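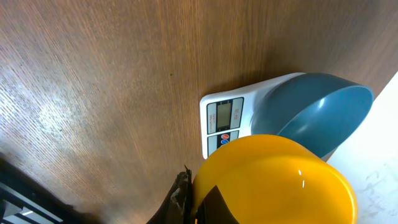 I have a confession to make. I don't weigh things. My grandmother measured flour by the fistful and I grew up thinking scales were for people who worked in banks. So when the folks at the Stoyanova Institute asked if I'd like to spend a day watching a robot learn to use a kitchen scale, I said yes mostly out of guilt (and because there was a decent bakery across the street).

The project is called Godex, and it lives on the second floor of an old shoe warehouse in Andmont. The goal sounds so small you almost miss it. The robot gets a target weight, and it has to scoop until it hits that number. That means reading a display, knowing when to zero out the bowl, and figuring out how much is left to go. You and I do this half asleep. Robots have mostly been taught to move things from one place to another, and "put the cup on the plate" has a pretty obvious finish line. "Stop at 40 grams" doesn't look like anything at all, unless you can read the scale. 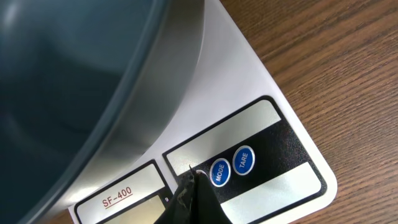
The buttons turned out to be the part everybody wanted to talk about over lunch. Press too lightly and the scale ignores you. Press too hard and the whole thing scoots across the table, bowl and all. Press the wrong one and you might be in ounces, and now every number the robot sees means something else! The early versions of Godex had no idea this could happen. They'd happily keep scooping toward a number that had changed meaning halfway through.

What the team did about it is the part I liked best. The usual way to train a system like this is to have a person drive the arms through the task over and over, nicely, and let the software copy what it sees. They did that, 541 times. Then they went back and recorded another 179 runs where the person messed up on purpose. Wrong button, too many beans, forgot to zero the bowl, you name it. Each one carries on until the mistake is fixed, and the software is told where the fixing starts, so it learns the rescue and leaves the blunder alone.

I asked if I could record one. They let me, and I'm sorry to say I didn't have to fake the mistakes. I spilled beans in places that will be found years from now.

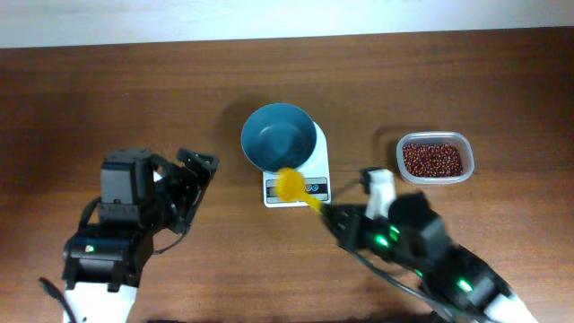

By Panagiotis Radulović
15 December 2023

Beans, by the way, were a late addition. In July the group was still using rice, and rice gets into everything. Beans roll, which is annoying, but you can see where they went. They're also heavy enough that one or two can move the reading, so the last few grams become a real little drama. The robot learned to tilt the scoop and shake it gently, which it picked up from one graduate student who does it that way at home.

Does it work? Better than I expected, and less well than the poster in the hallway makes it sound. With the rescue runs included, the robot got within a gram of the target on most of its tries. Take those runs out of the training and it fell apart the first time something went wrong. Glare is still a headache. When a ceiling light lands on the display, the numbers wash out, and the robot either waits or guesses. I'd like it to wait more.

There's also the question of other scales. Everything so far has been done with one model, and when they swapped in a different one, the robot went straight for the spot where the old button used to be. Fakico, which makes portioning equipment for small food companies, is paying for the next round and wants to see the method tried on a dozen scales of different shapes. The plan is to get to 1,000 recorded runs, with a much bigger share of them going wrong along the way.

I stayed until they shut the arms down for the evening and somebody started sweeping. On the way home I bought a scale. It's still in the box, but I've put it on the counter where I can see it.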